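Two-arm fruit sorting: how varied should my demonstrations be?

Posted in Teaching by demonstration, June 2023

Lutfa Cassim

Hi all, I'm fairly new to this so go easy on me! I'm recording demonstrations for a two-arm setup. The job is simple enough on paper: pick up toy fruit and veg from the table and drop it in a clear plastic bin, using whichever arm is nearer. I drive the arms by hand and each run gets saved as one episode.

I've got 201 episodes so far and the trained policy is... patchy. It goes for the lemon beautifully nearly every time. The kiwi it sort of hovers over, and then it drifts off towards the bin with nothing in the gripper and opens it anyway, very pleased with itself.

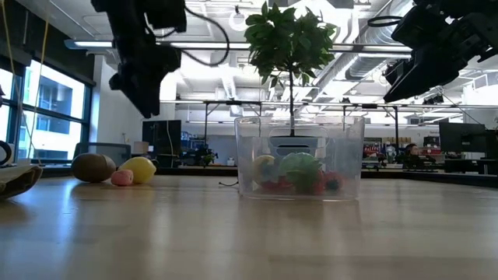

I've been starting every episode with all the pieces out on the table and stopping when the last one goes in, so they're quite long. The bin has stayed in one spot the whole time (I put tape under it in January and haven't shifted it). Should I just keep going and record loads more of the same, or change something first? I don't want to throw away what I've got, it took me ages.

Severino Alcaraz

Change something first. More of the same will give you a very good lemon picker.

Long episodes aren't wrong, but have a look at where your time goes. If you always clear the lemon first, then every single episode has a nice lemon grab with a full table, and the kiwi only ever gets picked when the table is nearly bare. I did exactly this with wooden blocks and it took me weeks to spot. Try starting some runs with a few pieces already in the bin and the rest on the table, and mix up which one you go for first. Short runs are fine, one or two picks and stop.

Also move the bin! Only by a hand's width to begin with. And if it's see-through, get plenty of runs with things already inside, so it sees fruit behind the plastic and learns to leave it alone. Mine used to poke at the side of the tub trying to get at what was in there.

For the hovering, record 48 or so episodes that are only the kiwi, in all sorts of places and turned different ways. Include a few where you miss, back off and have another go. Don't include the ones where you miss and give up. Keep your 201, just add the new ones and train on the lot.

Purificación Robles

what gripper opening are you using?? big round things need it wide before you come down, mine always slid off until I did that

Montserrat Prieto

Agree with most of Severino's answer, though I'd go through the old episodes before adding to them. I watched mine back at double speed over 2 evenings with a cup of tea and binned the ones where I'd paused for ages over a piece deciding which arm to use. The policy copies your dithering. If you hovered over the kiwi while you lined yourself up, there's your hover.

My other habit now is deciding the arm before I press record, then sticking to it even if it turns out a bit awkward. After 3 sessions like that the empty trips to the bin had mostly gone, at least on my table.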